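How to Prepare Your Team for the First Weeks With Robot Arms

Rafia Talpur
28/04/2018 – 4 min read
17 shares – 6 comments

At Jillcombe we store and repair household goods, and last July we started to prepare two-arm robots for the simple picking work. I was the shift lead, so it was my task to explain to people what will change for them. These are the steps I would follow again.

Step 1. Write down who does what today

Before any training, ask every worker to write their own tasks for one shift. Do not do it for them. In our case the official list was much shorter than the list from the workers. Many small things, like turning a box so the next person can read it, were in no document.

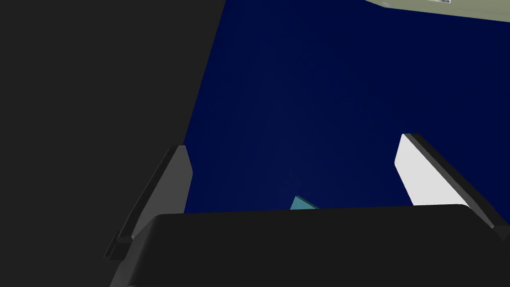 Practice in simulation should come before practice on the floor. We gave each person 90 minutes at the screen, in pairs, with one person watching and one person deciding when to stop. Ask them to look at the wrist view first. With the fingers open and only a small piece of a teal object showing over the palm, a new operator will often want to close at once. Teach them to wait and check the other views. This habit of waiting was the most useful thing our people learned.

Step 2. Give the stop decision to the worker

Put in writing that any operator can stop the robot and does not have to explain it to a manager the same day. We had this rule only from the second week, and in the first week people were afraid to press stop. If you measure speed, do not count the stops against the person.
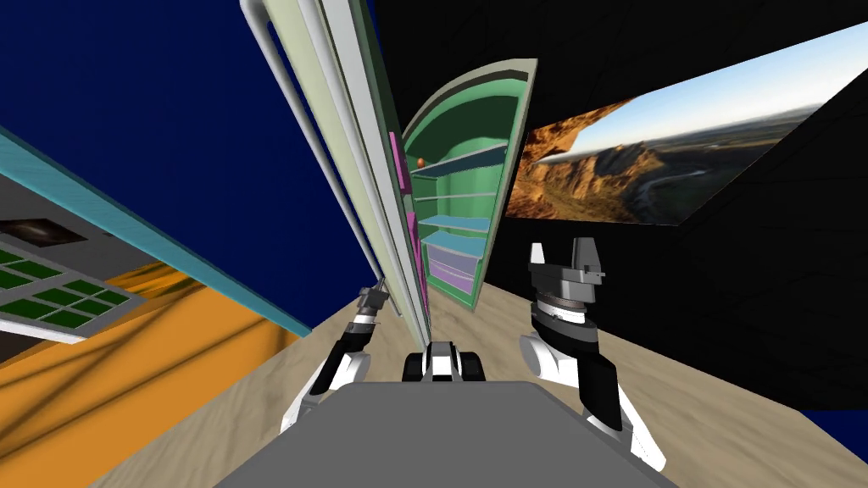

It is also good to change places. A person who only watches the screen gets tired in a different way than a person who lifts. We change every 70 minutes – the Mevura planning sheet has a column for this, but paper works too.

Step 3. Talk about pay and hours early

People will ask if their hours go down. Answer before they ask. Our site at Sanlow waited four weeks with this answer, and two good packers left. Tell them which tasks stay, which tasks go, and what training is paid.

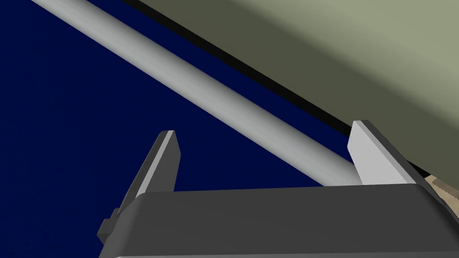
Keep a notebook next to the screen and let everybody write in it, also complaints. Read it together with the team once a week. From our notebook we learned that the chair was too low and that the night shift never got the new instructions.

Step 4. Check the task list again

After one month, take the lists from Step 1 and ask the same people to correct them. Some tasks will be new, for example checking the views and writing the notes. Put them in the job description, so that they are paid work.

Related
Changing shifts without losing the handover
What we learned from the Hayat packing line
A simple notebook for operator complaints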